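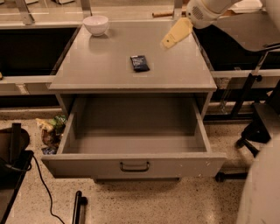
Viorica Toma asks whether the drawer has to be emptied each time the cabinet is moved or adjusted. It does. The runners are rated for use with the cabinet standing still, and a loaded drawer that slides open during a move can bend them. The steps in this section assume an empty drawer throughout.

4.3 Setting up the drawer

Applies to the single wide drawer of the Kisero base cabinet, with center-mounted U-shaped handle.

Tools: Phillips screwdriver, spirit level, dry cloth.

1. Place the cabinet in its final position on a hard, flat floor. Leave 28 mm between the back of the cabinet and any wall or counter behind it.

2. Set the level on the cabinet top, first from left to right, then from front to back. Turn the feet until both readings are true.

Note: Small items such as bowls and snack packets may stay on the top while the drawer is open. Take them off before turning the feet.

3. Hold the handle at its center and pull the drawer out to the stop. Do not pull from one corner of the front panel.

4. Wipe the drawer floor and inner walls. Check the corners for screws or packing material left over from assembly.

5. Look at the gap between the drawer front and the cabinet sides. If it is wider on one side, loosen the two front panel screws by half a turn, shift the panel, and tighten again.

6. Check the two handle screws from inside the drawer. Tighten by hand only.

CAUTION: Power drivers strip the handle inserts. Stripped inserts cannot be repaired — the front panel must be replaced.

7. Close the drawer slowly. It should run without catching and sit flush.

8. Open and close the drawer several times, then repeat step 5 if the gap has changed.

4.4 Loading

Maximum load is 34 kg, spread evenly over the drawer floor. Place heavy items toward the back. Stored items must not rise above the drawer walls.

CAUTION: Do not stand on, sit on, or lean on the open drawer.

4.5 Wear on the front panel

Chips and scuffs along the lower edge of the drawer front do not affect operation. Seal bare spots with Bravitz touch-up paint and leave the drawer open until the paint is dry. If the panel is cracked or loose, order part 147 and see Section 6, Replacing the front panel.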